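Naltano open day: garment care and folding hall

The Naltano site opens to visitors twice a year, and the December date is the quieter of the two. Entry is through the loading side of the Brenutness building, hall 2. Sign in, collect a badge, leave bags in the lockers. The tour takes 751 steps by the leaflet's own measure, which includes the stairs to the sorting gallery.

Intake is on the upper level. Garments arrive in canvas sacks and are sorted first by fiber and then by closure: pullover, button, zipper. Closure matters more than I had expected. A zipped garment is closed before washing to protect the teeth and opened again for drying, so that the front panels do not pucker along the tape. Anything with a broken pull goes to the repair bench, where 19 trays hold replacement sliders sorted by gauge. The gauges are marked on the trays in pencil.

Washing and drying are behind glass and can only be viewed from the corridor. The noise is considerable and the guide's explanation was lost on the back half of the group. The printed sheet covers the same ground.

The folding area is on the ground floor and is the best reason to come. The house method, called Stan on the wall charts, is used for all outerwear. Lay the garment front side up, smooth the hem first, then work toward the collar. Bring both sleeves across the body with the cuffs flat. Fold the sides to the chart width, then fold up from the hem twice. Sweatshirts keep their shape well under this method. Thick collars do not, and staff fold them over a card.

Zippers are the usual source of trouble. The tape is stiffer than the cloth on either side of it and pushes the panel into a ridge if the hem has not been squared. A doubled cuff causes a similar lump further in.

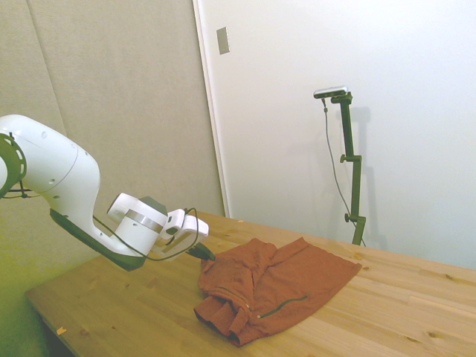 Rust-orange garment on the pine table, with the hem side lying fairly flat and a sleeve still tucked into the folds.

Finished pieces go to the Famivum shelving along the back wall, stacked with the fold facing out. Visitors may handle the sample stack at the end. The blue sample had been refolded many times and its creases no longer matched the chart.

Allow 2 hours. The cafeteria closes at 3 p.m. and the lockers take coins only.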